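Hakine (woodcraft)

Hakine is a way of finishing pale timber with oil and soap, much loved in the town of Farnton, where it has been handed down in kitchens and sheds for 32 years. It favours a light colour and a soft grain, and its followers will happily talk about both all afternoon.

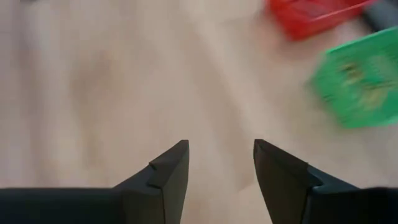
History

The name was coined by Selina Marti, a joiner who wanted a gentler finish than the glossy varnishes her neighbours favoured. Her first batch of 16 stools went to the Ronduva tea rooms, where they were scrubbed every June.

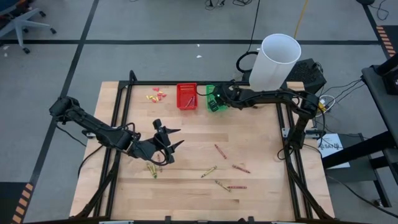 Word spread slowly from there, as it does in small towns, and the Kuster workshop began teaching the method to anyone who cared to come along (and plenty did!).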